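Where Do We Do Our Homework? A Project Report on Kitchen Tables
October 5, 2024
Course project, Palamarchuk College, Miltuno

How I got into this

I have a desk. It's a perfectly good desk, my parents bought it when I started high school, and I think I have done maybe three assignments at it in my life. Everything else, including most of this report, got written at the kitchen table with somebody frying onions behind me. When we had to pick a topic for the Everyday Life module I first wanted to do something about bus routes (Fedir Kravets talked me out of it, he'd already claimed buses) and then I thought, well, why not ask why I can't stand my own desk?

So the question was: where do students in Miltuno do their homework at home, and what makes them pick that spot? I also wanted to know if people who work at the kitchen or dining table feel bad about it, because I sort of do. Every study skills handout I've ever been given says to find a quiet, separate place. My quiet, separate place has a pile of sweaters on it.

What I did

The plan was a paper survey plus some longer talks. I printed 300 survey slips and left them in the library, in the cafeteria and at the front counter of Sokia, the coffee place across from the main gate. They were super nice about it and let me keep a shoebox there for the returns. I got some 70 slips back that I could use. A few more had only drawings on them, and one was a shopping list, which I gave back to the counter in case the person came looking.

The slip had five questions. Where do you usually work? Who else is in the room? What do you have to move before you start? What do you like about the spot? What drives you crazy about it? I left lots of white space, and that was the best decision I made in the whole project, because people wrote up the sides and onto the back.

After that I did longer talks with students who said they didn't mind. I asked each of them to keep a diary for a week in Udik, the notes app we use for class, and told them to stay under 500 words in total. Almost everyone went over! I should have guessed.

What people told me

The kitchen or dining table won by a lot. The bed came second, then the floor (more floor people than I expected, and they are very loyal), and the desk was down near the bottom. Plenty of people who own a desk told me they use it for printing, laundry or a fish tank.

The reasons surprised me more than the ranking. I figured it would be about space, since a table is just bigger. Space did come up, but the word I kept seeing was "company." People like having somebody nearby who isn't watching them. One student wrote that she can only do chemistry while her grandmother is listening to the radio, and that when the radio goes off she gets stuck. Another said his little brother does his coloring across from him and it makes them both behave.

The second big reason was food, obviously. I won't pretend otherwise. It's hard to beat a spot where tea just shows up.
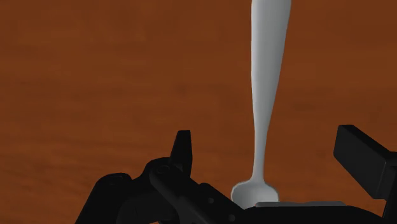 The part of the survey I nearly left out was about the table itself, what it's made of and how it looks, and I'm glad I kept it in because people have feelings about this. Glass got the worst comments by far (cold on the arms, and you can see your own knees). White tops got called "clean but stressful." What people described with real affection was old-looking wood in a warm color, the kind of reddish-brown top with faint grain streaks and slightly darker blotches scattered over it, where a new mark from a mug would just join the others. Several people said they feel less nervous about making a mess on a table like that. You can spread out your flash cards, and if a pen leaks it isn't the end of the world. I hadn't thought of the surface as something that could make you calmer about math, but it came up again and again, so I'm counting it as a finding.

What drives people crazy

Noise was the top complaint, and it was very specific noise. Nobody minded talking much. Blenders, on the other hand, got a lot of angry handwriting. So did dishwashers that beep when they finish and keep on beeping until someone gets up. Phone calls on speaker were a big one too, and I would like my uncle to read this section.

Next was light. Kitchen lights tend to hang over the middle of the table, so if you sit at the end you're writing in the shadow of your own head. I tried this out at home and it's true. I've since moved over one chair and it's so much better — I can't believe I sat in the dark spot all those years.

Then there was the clearing problem. A table belongs to everybody, so you can't leave your stuff out. The diaries were full of this. People get going on an essay, dinner happens, everything goes into a stack on the counter or on top of the fridge, and then half of them don't take it down again that night. One diary just said "stack won" three evenings in a row.

My 2 favorite fixes from the diaries were a cafeteria tray (you work on the tray, you lift the tray, done) and a deal one family has where the homework end of the table gets set last. The student from that family told me the knives and forks sort of creep toward her as it gets closer to dinner, and when the first spoon lands next to her notebook she knows she has time for one more problem. I love that. It's basically a clock.
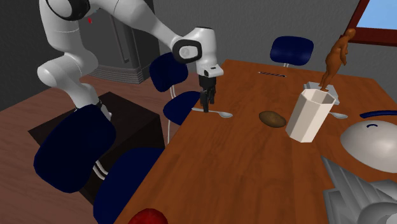 What I would change

My biggest mistake was where I left the survey slips. The people in a library or a coffee shop are already people who like working near others, so of course they told me they like company! Khrystyna-Mariia Fedoruk, my instructor, pointed this out when she read my draft, and she was right. If I did it over I'd hand the slips out in a required class where you get everybody, including the ones who go straight home and shut the door.

I also never asked how big people's homes are or how many share them. A couple of students wrote it on the slip anyway, and it clearly matters. If you share a bedroom with two sisters, the kitchen table might be the quiet option. I lumped those people in with students like me who have a room and just don't feel like sitting in it, and I don't think that was fair to either group.

The diaries were great but a week was short. It was midterm week for some and a totally lazy week for others. Next time I'd do the same week for everyone, or two weeks with fewer entries.

Did I answer my question?

Partly. I can say that among the students who answered me, the shared table is the favorite place to work, and that they pick it for company and snacks at least as much as for room. On feeling bad about it, the answers were split. Lots of people said they know they "should" be at a desk. Hardly anyone who said so was planning to switch.

I can't say anything about grades. I didn't ask for them and I don't think people would have told me.

Thanks

Thank you to Fedir for reading the slips I couldn't, his eyes are way better with tiny handwriting than mine. Thanks to everyone at Sokia for putting up with the shoebox, and to my mom, who cooked around me for all of October so far and most of the time before that. The filled-in slips are in the class folder if anybody wants to look at the drawings.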